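Buying in Besnard: a talk with Kenna Gillies

Kenna Gillies has sold homes in Besnard for 13 years and has lived on the east side of it for longer than that. We met at her kitchen table to talk about where the neighbourhood starts and stops, and what buyers should look at before they make an offer.

The boundaries come up with every new client. "The city map has Besnard ending at the rail line," she said. "People on the other side say they live in Besnard too, and I'm not going to argue with them. The schools use a different line again." She tells families to phone the school board with the exact address before they book a viewing.

Most of the houses are post-war bungalows. The newer part, Jiline, was built later on the old orchard land and has two-storey homes on narrower lots. 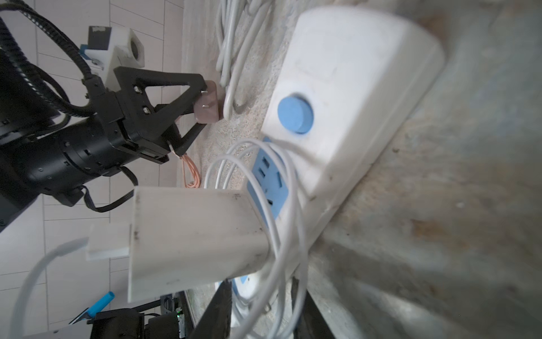 Gillies said buyers often treat the two as the same market. "They aren't. Jiline has an annual fee for the pond and the paths. Old Besnard doesn't, but you're looking after an older house, and you should set money aside for that."

Parking is the other difference. Jiline has garages and very little room on the street. In old Besnard there are long driveways, some of them shared. Gillies reads the title for a right-of-way before she lists one of those. Her first shared-driveway sale was held up for 6 weeks while two owners settled who cleared the snow.

Asked about wiring, she was brief. "Get an electrician in as well as the home inspector. I've seen bedrooms with one outlet, and everything running off a power bar."
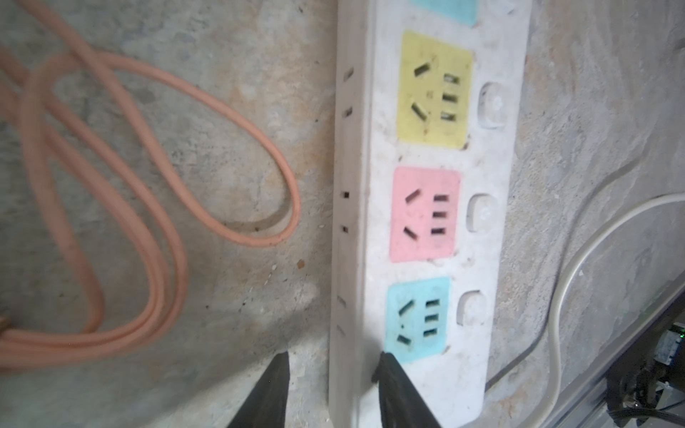

A white power strip with coloured socket panels, on rough grey concrete.

The busiest time for listings used to be May. Gillies now sees sellers calling in February, wanting to be ready before the snow is gone. She asks them to clear out the basement and fix the eavestroughs, and to leave the rest alone.
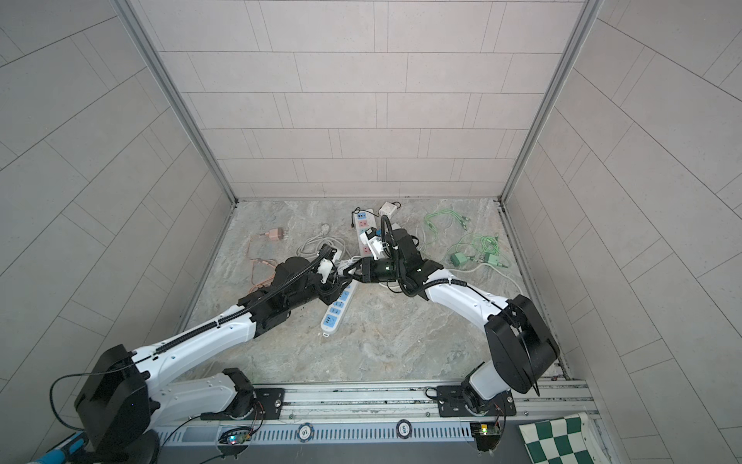 Renovations are where she thinks sellers spend too much. "I had a couple ready to redo the whole main floor before listing. I talked them down to paint and one bathroom." Her taste in bathrooms is plain. Pale grey tile in staggered rows, like the walls in the photo, with a grey marble-patterned floor, suits nearly anyone who comes through the door, she said. She steers people away from bold feature walls.

Her own house is one of the bungalows, on a corner lot with more than 200 feet of hedge. She trims it herself over two weekends each summer and has no plans to move to Jiline.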